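Bail conditions and moving house, who do I tell?

Posted by Grultden, 20 Jul 2026

Hi all, bit of a worry on my mind. I was bailed by the court in May with a condition to live and sleep at my address, and now the landlord wants the flat back (I'm paying 680 a month and he reckons he can get 1,000, lovely man). I've found a room across town. Can I just ring the police and give them the new address, or does it have to go back to court?

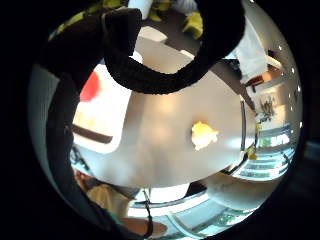
Black strap, pale grey top

I've got a solicitor but the office keeps going to voicemail and I move soon!

Arkov
Don't just move! If the court set the condition then the court has to change it, the police can't do it over the phone. Email your solicitor tonight and put "bail variation" in the subject line. Mine was sorted without a hearing, but I stayed put until I had it in writing.

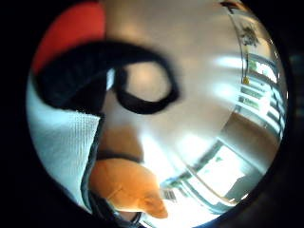
Choo
Agree with Arkov, and ring the court office yourself if the solicitor stays quiet. Have your case number handy, and the full new address with postcode.

Vornora
I just told the front desk and it was fine. That was police bail though, so might be different.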